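Subject: Re: [kandik-layout] Point motors for the Grallulside branch
Date: 4/28/19

Hi all,

Thanks for the replies off list, and sorry to the two of you who got half a message from me. My thumb and the send button are not friends.

An earlier post to the list said:

> Before we get too far into wiring the goods yard, can we settle on
> how the points get thrown? I'm happy with wire-in-tube myself, it
> worked on the old layout and it's cheap. If it's going to be electric
> then somebody needs to tell me how much room to leave under the
> boards, as I've already got the legs cut for the Jostlow end and I'm
> not cutting them twice.
>
> Also, is the creek staying where it is?

Right, creek first because it's easy. Yes, it's staying. I've already carved the banks and got plaster through the carpet, and my other half has made it very clear that there won't be a second creek. The colour is still wrong (too green, more like a farm dam than anything you'd find up past Kandik) but that can be fixed with a wash of raw umber on a cool arvo when the stuff doesn't dry on the brush.

Now points. I'd like to go electric for the yard throat and leave wire-in-tube for the three sidings at the back, where you can reach them anyway. I've been looking at little push-pull solenoids for the throat. They're noisier than a slow motor and you do have to be careful not to leave the current on, so I'd want a capacitor discharge unit in the circuit and momentary buttons on the panel. But they're small, they're simple, and I reckon we can mount them sideways on a bit of angle if the frame gets in the way.
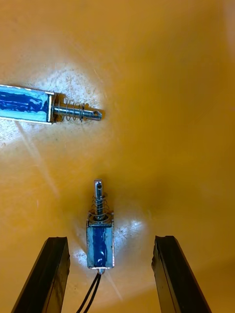 Push-pull solenoids. Blue tape round the coil.

As for room under the boards, leave me 45 mm clear and I'll make everything fit inside that, linkage included. Don't cut any more legs until I've done a proper trial on the test plank though! I want to throw one point back and forth for a whole evening with the radio on and see if the tiebar survives. The last lot of tiebars we soldered were rubbish, and I can say that because I soldered most of them.

Still on the yard, I had another look at the track plan and I think the loading bank is too short. At the moment it takes three wagons if you're lucky and the brake van ends up fouling the crossing. If we pinch a bit from the stockyards we could get five in, and the stockyards are mostly fence as it is. Does anybody mind? I know there was strong feeling about the fence.
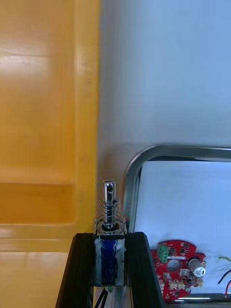
Buildings next. The Tsoukalas store is coming along, verandah posts are in and I've done the signwriting on the side wall, a bit wonky but so was every country store I ever bought an ice block from. I'm still after corrugated sheet for the roof if anyone's got offcuts. The goods shed I haven't touched. Happy to hand it over to anybody who likes scribing weatherboards, it would honestly be a favour.

Last thing, the September show. They want our power requirements on the form this time and the entry has gone up to $15. I'll put us down for a single power point and bring my own board, unless someone's planning lights in the backdrop and hasn't told me. Sing out before I post it.

Back to the creek. Will report on the tiebars.

Cheers

--
You are receiving this because you are subscribed to kandik-layout.
To unsubscribe, send a blank message with "unsubscribe" in the subject line.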